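Picking a wall color for a north-facing room

OtowPaints
Posted 2019-05-25

Okay, I'm hooked on paint now! Finished the back bedroom with Curnesside, the pale gray-beige one, two coats over primer. It took 16 hours spread over two weekends and I'd do it again tomorrow. Next up is the hallway. Has anybody used Heywood in a space that gets no sun?

wotham_jo
Heywood goes pink at night. I had it for eight years and fought it the whole time. Stay with a beige that leans a little green and the corners will look after themselves.
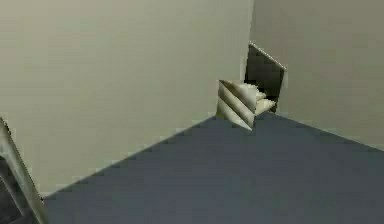
1 min read

Villalobos_H
Disagree with Jo! Heywood is lovely, it's the bulbs that turn it pink. Swap them before you repaint anything. My father, Hermenegildo Villalobos, painted houses all his life and he'd put a big sample board in the corner, where two walls meet, because the same can always looks darker on one side.

wotham_jo
I changed every bulb in the house. Still pink.

OtowPaints
Ha, okay, so I'm getting samples of both. The corner trick is great, I'd been taping little squares by the door like a fool.

ceilingfan8
Go matte whatever you choose. Eggshell shows every roller mark in a long hallway.

Villalobos_H
Unless you have kids. Then eggshell, and roll it slowly.

OtowPaints
Two kids and a dog, so eggshell it is. Samples go up Monday!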